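How to Clean and Maintain a Gloss White Table Used for Daily Meals

Gloss white tabletops show more than matte ones. Dried water, grease film, crumbs and fine scratches are all visible under a ceiling light, and most of the damage people report comes from the cleaning and not from the food. This page covers routine wiping, removal of specks and film, handling of ceramic plates on the surface, and checking the finish under angled light. It applies to lacquered, laminated and painted gloss tops. It does not apply to glass or to oiled wood.

What you need

Two microfiber cloths, short pile, washed without fabric softener
One soft brush, or a clean dry paintbrush 2 inches wide
Lukewarm water in a bowl
Mild dish soap without added abrasive
A plastic scraper with a rounded edge (an old bank card will do)
Felt pads or thin cork disks, self-adhesive, for plates and bowls with a rough foot
A lamp that can be moved

Do not use melamine sponges, scouring powder, steel wool, or any cream cleaner that feels gritty between two fingers. A melamine sponge will take off a mark quickly and leave a dull patch in its place. The patch cannot be washed out.

Step 1. Clear and dry brush

Remove everything from the top. Lift items straight up. Sliding a plate to the edge drags whatever is under its foot across the finish, and this is how most of the long curved scratches are made. Brush loose crumbs, salt and sugar toward one edge and catch them in a hand or a dustpan. Salt is the main concern, as it is hard enough to mark a soft lacquer when pushed around under a damp cloth.

Step 2. Wet wipe

Put 4 drops of dish soap in the bowl of water. Wet the first cloth and wring it until it no longer drips. Wipe in straight overlapping passes along the length of the table, turning the cloth to a clean face after each third of the surface. Circular wiping leaves circular marks, which are more visible than straight ones under a round lamp.

Do the edges last. Edge banding on laminated tops has a glue line, and standing water along it will eventually raise the band.

Step 3. Dry immediately

Use the second cloth, dry, with light pressure. Air drying leaves mineral spots in hard water areas. If spots remain, go over them once with a cloth dampened with distilled water and dry again. Diluted white vinegar may be used on laminate. Test it on the underside first on anything painted.

Step 4. Specks and stuck residue

Small dark specks on a white top are usually one of three things: pepper or burnt crumbs, printing ink from a newspaper or box, or a chip that has collected dirt. Treat them in that order.

a) Press a damp cloth on the spot for one minute, then lift. Food will soften and come away.
b) If the mark stays, use the plastic scraper held nearly flat. Work toward yourself.
c) For ink, use a cotton swab with a little isopropyl alcohol on laminate only. Dab, do not rub. Wipe with water directly afterward.
d) If a fingernail catches in the mark, stop. It is a chip and needs filling, which is covered on the repair page.

Step 5. Check the finish under angled light

Overhead light hides most defects. Set the lamp low at one end of the table, or wait for late afternoon sun, and look along the surface from the opposite end. A flat, clean, even finish gives a reflection with a clear outline. Ripple in the coating or in the board below it breaks the reflection into wavy bands. Grease film gives a soft, slightly rainbow-colored haze that moves when touched with a dry finger. The first is a property of the top and will not wipe off. The second will.

It is common to mistake ripple for streaking and to go on wiping for a long time. Before repeating step 2, mark the position of a streak with a piece of paper, move the lamp a hand's width, and look again. If the streak has moved, it is a reflection. If it has stayed, it is residue.

A plate left on the table is useful for this check. It gives a fixed reference point, and a dark rim against the white makes small changes in the angle of view easier to judge.

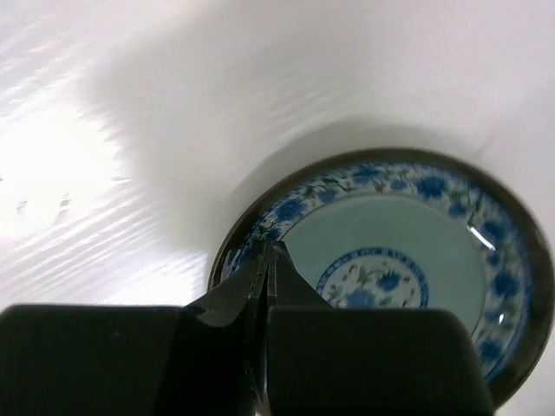
Glare in wavy bands on a glossy white surface, with a blue-flowered plate set to the right.

Shadows cause a similar error. A soft gray area next to a bright one can look like a worn patch. Pass a hand between the lamp and the table before deciding that the coating has thinned.

Step 6. Plates and bowls

Glazed ceramic plates normally have an unglazed ring on the underside where they stood in the kiln. This ring is harder than the table finish. Run a thumb around it. If it feels like fine sandpaper, either smooth it with 400 grit wet paper under running water or use pads. Thin cork holds better than felt on plates that go through a dishwasher, but both need replacing.

Plates with painted borders should be washed by hand if the decoration is over the glaze. To find out, tilt the plate and look across the border at a low angle. Overglaze decoration often sits slightly raised and may be less shiny than the ground around it. Decoration under the glaze shows one continuous gloss. Do not use the plastic scraper on overglaze flowers or on metallic rims.

Do not place a plate straight from the oven on any gloss top. Use a trivet with feet, not a folded towel, which holds heat and moisture against the surface.

Intervals

Steps 1 to 3: after each meal.
Step 4: as needed.
Step 5: every 14 days, or when the top looks dull after drying.
Step 6: once for every new plate, then when pads are replaced.

Notes from readers

Weidong Xiong writes that on his Minja table the factory film had been left on the edge banding and was lifting at the corners. Check for this on a new table before assuming the band has failed. Peel the film back flat along the edge, not upward.

A second reader asks whether car wax can be used. It can, on laminate, but it makes the top slippery and plates will slide. We do not apply it to dining tables.

Text and testing: Meinrad Frei

Last updated: August

Related pages
Filling a chip in white lacquer
Replacing edge banding on a Nulus desk
Smoothing the foot of a ceramic bowl
Removing heat rings from painted wood
Which cloths scratch: a test on scrap board

Contact | Copyright Prernlow Home Workshop | Back to top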